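Courses > Shared Workshop > Bench Automation > Handout 8

Home Schedule Handouts Parts List Forum

Handout 8: Camera placement and cable routing on a bench arm

These notes cover the Thursday session at the Jendley workshop. Handout 7 (base mounting) is assumed.

1. View from the wrist

A camera mounted close to the gripper sees very little of the bench. At short range the usable field is the strip between the two pads, and most of it is bare surface. On varnished wood, expect glare. A bright reflection saturates part of the image and shifts whenever the arm moves, so a fixed mask will not remove it. 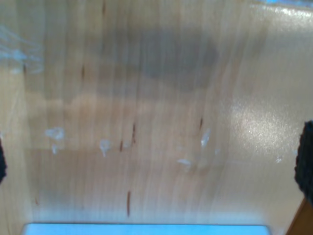

Set exposure by hand before any calibration. Automatic exposure reacts to dark pads entering at the sides and washes out the wood between them. Small pale specks on the bench will pass a simple brightness threshold. Either wipe the surface or reject blobs under 14 pixels. Check focus at working height, with the pads at grasp distance.

2. Wrist and cable

The Palumbo plate bolts between flange and gripper. Tighten its fasteners in two passes, then recheck after the first hour of motion. Countersunk screws in the flange ring must sit flush.

Leave the main cable a wide arc. The build log for the Jimesley arm records 495 cycles before a tight bend caused dropouts at the connector.

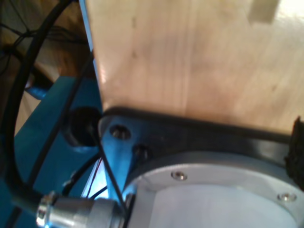

Thin signal wires need their own slack and should be tied separately from the main cable. Rotate the last joint slowly through its full range with power limited, and watch for contact at both ends of travel. If a wire goes taut, stop and reroute it; do not extend the software limit.

3. To hand in

Submit the exposure value used, the blob threshold, and a sketch of the cable path at both joint limits. Groups using the Nustorar driver should add the current limit.

Comments (3)

benchrat: Does the 14 pixel cutoff hold at half resolution?

Course author: No. Area scales, so start at a quarter of it and retest.

mk_lathe: Matte tape on the bench fixed most of our glare.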